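Palomino Walkers – minutes, Tuesday, August 18, 2026
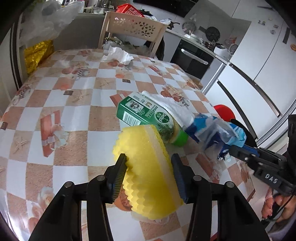 I took the notes again, so blame me for the spelling! We picked the Climcombe loop for the next outing, with lunch at the picnic tables after. Teófilo Guzmán wants to start at 9 – too early for me, but I got outvoted. Six people need rides from Pindcombe, so please call me if you have a spare seat. We have $404 left for sandwiches and lemonade. The Droltesano overnight is on hold till we hear back about cabins.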